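Minutes of the storeroom meeting, May, ground floor at Zukatska

Right, I said I'd write these up and I have, so please read them before you start asking me what we decided! We began at 4, or a bit after, as the kettle was slow.

Present: Unai Palacios, Rodrigo Iglesias, me with the notebook. Apologies from the Lorente side, who had a delivery.

Last time's minutes. Agreed, except that Unai wants it noted he never offered to repaint the door. Noted, Unai.

The yellow shelving. We spent most of the meeting on this. Rodrigo would like the top shelf kept for long flat things only and the bottom one for the small bits, laid out in rows so you can see what you're picking up. I'm all for it (I've gone hunting on my knees once too often). Unai would sooner have everything in tubs with lids, but he gave way when Rodrigo reminded him what happened with the tubs at Jemero. We'll try rows until the next meeting and moan about it then.

Cardboard. I asked whether the big brown cardboard on the lower shelf could go somewhere else, and we went round and round on it. Unai says it's handy, I say it takes up half the shelf, or feels as if it does. Left as it is for now. Flattened boxes go out to the yard from now on, please, and not behind the door.

Labels. Rodrigo has had a price from Haseo: 275 for the whole lot, printed. We all thought that was steep. I'll write them by hand on the 20 cards left over from the open day and we'll see whether anyone can read my capitals.

Order 3117. Still waiting. I'll ring again.

The shelving corner:

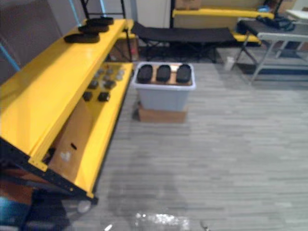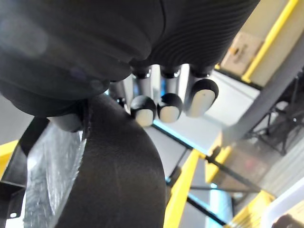
Keys. Unai has one set and I've got the other. Rodrigo would like a third cut, and I said yes before asking what it costs, so that's on me.

Any other business. Could whoever borrowed the long tape measure bring it back? Rodrigo also wants a proper hook for the broom. Agreed, he's buying it.

Next meeting same place, same time, and somebody else can bring the biscuits.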